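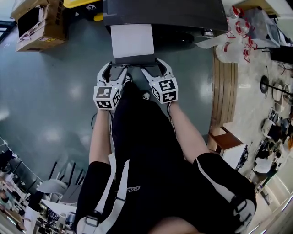 Print this page | E-mail this page

HOUSE RULES FOR HAND-HELD GRIPPER WORK - speaker notes, Kiri Hinds
(slot is right after lunch, keep it moving)

Start with who I am. Cerum, data quality. Not a safety officer, say so. Marjan Bakhtiari did the first draft of the rules, credit her early, she's in the room.

Why rules at all. 2,244 recordings last spring, 278 thrown out. Almost all for boring reasons. Read the list slowly: marker hidden behind a sleeve, strap twisted, cable snagged, task started before the call. PAUSE.

Rule one, markers. Both cubes clean, both seen by the camera before you start. Wipe with dry cloth, no spray. Scuffed face = swap the cube, don't ink it in with a pen (yes people did this). Fingers tight, no wobble. If a cube gets knocked, stop and re-check, dont just carry on.

Rule two, body. Straps done up before you pick up the gripper. Loose end tucked in. Cable away from the forearm that moves most. Look at where your feet are. Long hair back, no lanyards.

Rule three, the place. Real rooms, real clutter, leave it as it is. We want the chairs and the boxes. Only move what you could trip over. Anything with names or addresses on it gets turned face down, that's a privacy rule and it is not optional.

Rule four, machines with moving parts. Printers are the example I always use. Take paper by the part that sticks out, never put a fingertip past the lip. If it pulls back, let go. Wait for the feed to stop. Lid jobs need 2 people. Bahman disagrees with me on lids, let him say so, 2 minutes max.

Breaks: Tokel site does one every half hour or so, we copied them. Works for us. Wrists get sore before people admit it.

Logging. Bad take? Mark it bad, keep it, write one line why. Deleting on the spot is the thing I'd most like to stop. Kourosh Zarei has the new form in Pendodex, link on handout.

Open stuff: left-handed operators (rules assume right, needs fixing). Who signs off a new room. Next version due May.

Questions. If none, ask Kourosh Bahrami about the cable clips, he has oppinions.

Print this page | E-mail this page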